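I spent most of last month looking after a pair of hand-held grippers, and I promised a few of you I'd write up what the job involves. So get a cup of tea, because I have opinions about finger pads!

The set-up first. We have two of them on the Clindbridge project, one for each hand, and the person holding them does ordinary tidying jobs while everything gets recorded for the robot to learn from later. All very nice, except that the grippers have to close in exactly the same way on the last day as they did on the first, and they really don't want to.

My routine is dull but it works. Before we start I wipe both pads with a barely damp cloth, let them dry, then squeeze each gripper fully shut and look at it against the light. If there's a sliver of daylight at the tip, one finger has crept round on its pivot and I have to slacken it, nudge it and nip it up again. I do the small screws by hand (never the electric driver, I learnt that one on the old Drodo arm and I still feel bad).

After that comes the open-and-close count. The software gives me a number for the jaw width, and fully open on the left one should read 258. Anything under that and I redo the zero. The right one is fussier and drifts when the room warms up, so it gets checked again after lunch.

Then it's a trial run on something awkward. I like a crowded shelf for this - small things, soft things, a box with sides to catch your knuckles on. A bare block on a bare table tells you next to nothing about whether the fingers meet properly.
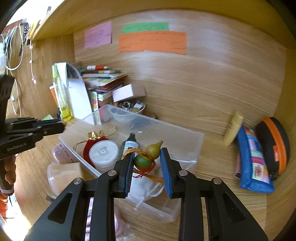 Jang reckons I fuss too much over the pads and that they should simply be swapped every 200 grabs, worn or not. I tried that for a week and got through a silly amount of sticky tape, and the fresh ones were so grippy that soft bags clung on after I'd opened the jaws. A slightly used pad is much nicer to work with. I now change them when the surface goes shiny, and I write the date on the back of the old one.

The other thing that went wrong was a squeak. It took me two evenings to find it, and it was a washer I'd put back the wrong way round in March. One tiny dab of grease and all quiet again.

Next job is the trigger spring on the left one, which has gone a bit lazy. Olance do a stiffer spring that I think will fit if I trim one end, and I've ordered a bag of 14 so there's room for mistakes.

Comments (3)

Pivotal
Do you put threadlock on those finger screws? Mine wander no matter how hard I nip them up.

mothwing
The shiny pad tip is a good one, thanks. I've been going by feel and throwing them out far too early.

Blog author
@Pivotal a tiny bit of the weak stuff, yes, but only once the tips are meeting properly. Leave it overnight before you squeeze anything.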